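### 4.2 Where the odd things go

Every household in the Minarbridge survey had a place for objects that had no place. We had expected this. We had not expected how firmly people would defend it. Of the 92 households that let us through the front door, most could name the spot without stopping to think - a drawer by the cooker, a shelf in the porch, a biscuit tin that had not held a biscuit in years - and several lowered their voices to do so.

We follow the Sorensen scheme in calling these spots *residual stores*, partly out of respect for earlier work and partly to avoid writing "the messy drawer" in a journal. A residual store is any container or surface whose contents share no purpose, no owner and no season. The scheme also asks that the contents be "of uncertain future use", a phrase that covers spare keys, foreign coins, the instructions for a kettle and, in one Cindley terrace, a single roller skate.

Our interviewers logged 982 objects in all. Each was given a code for what it was, and a second code for what its keeper believed it was for. The two agreed less often than one might hope. Cables did worst. People kept them on the grounds that they must belong to something, and were reluctant to say what. The Meltia coding sheet, which we borrowed and then regretted, has no entry for this, so we added one and called it "faith".

Size made less difference than we had supposed. Larger containers did not attract larger objects; they attracted the same small ones, which then slid into the corners. An open-topped tub is a generous home for a pair of push buttons (Figure 3), and few of our respondents saw any waste in such an arrangement. 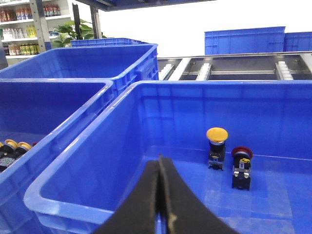
**Figure 3.** Two mushroom-head push buttons in a blue plastic bin.

Does having more storage make a household tidier? It makes the residual store harder to find, and the people who own it slightly more cheerful, but the number of stray objects stays much the same.

The cheerfulness deserves a word. Respondents with lidded boxes rated their homes as tidier than those with drawers, though our interviewers, who had to look inside both, did not. We put this down to the lid. Seven households had gone further and labelled the lid, in each case with the word "misc", which we take as a form of surrender.

We also asked when the store had last been emptied. The usual answer was "when we moved", followed by a description of the box in which the contents had travelled, unopened, to the new address. In October we went back to the same homes and asked again. Some respondents had bought a second box. The treatment of these second boxes, and the question of whether they should be coded as growth or as optimism, is taken up in Section 4.3.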